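Herkitz Case Binder, large size: a review after one long appeal

I follow wrongful conviction cases as a writer for a small newsletter, and in the last two years most of my evenings went into one of them. The court file came to me on paper, 1,044 pages, partly copied on both sides and partly not. I tried to keep it in ordinary office folders and it was a bad time. In November I bought the Herkitz Case Binder, and I have used it nearly every day from then.

It is a ring binder with four rings, a stiff back and a cloth cover. The maker says that one binder holds 400 sheets. I put in 400 sheets and it closes, but the pages at the front no longer turn well and you must lift them over the rings in small groups. With 281 sheets, the length of the first trial transcript, it works very nicely. I would take this as the true size and buy one more binder than you think you need.

The dividers are the best part. They are wide enough that the tabs stand out from plastic pockets, and I know many binders where this is not so. I gave one to each witness, then one to the motions, and one to the things which the jury never heard. When I read how the second expert changed his opinion between the hearing and the retrial, I could lay both statements side by side in less than a minute. With my old folders I would have given up and trusted my memory, and in a case like this memory is exactly what went wrong the first time.

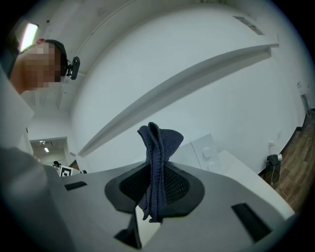 The cover cloth was my one real doubt before buying. Herkitz sells the binder in grey canvas or in a woven navy, and I was afraid that the navy would collect every hair and crumb. It does collect them, but a damp sponge is enough. The colour is a dark one, near to the navy of the knitted cloth in the photo, and the edges of the cover are sewn with a visible seam too. On my binder this seam is still straight. At one lower corner the threads have begun to fray a little, on the side where it goes in and out of my bag — I cut them with nail scissors and they have not come further.

What I like less is the index sheet. It has a column for "exhibit" and a column for "date", but none for the page of the transcript, so I drew my own with a ruler. Also the rings make a loud snap. In the reading room of the Trnka library two people looked at me each time, and I learned to open them under my coat.

For comparison, I used the Tillier box file before. It is cheaper and it stands better on a shelf, but the papers lie loose inside, and an affidavit that falls out of order is as good as lost. The Plaltia one has stronger rings than the Herkitz, but it is too heavy to carry to a hearing.

I give it four stars from five. If Herkitz would print a better index sheet, I would give the last one also. My second binder is ordered, in canvas this time, for the retrial papers.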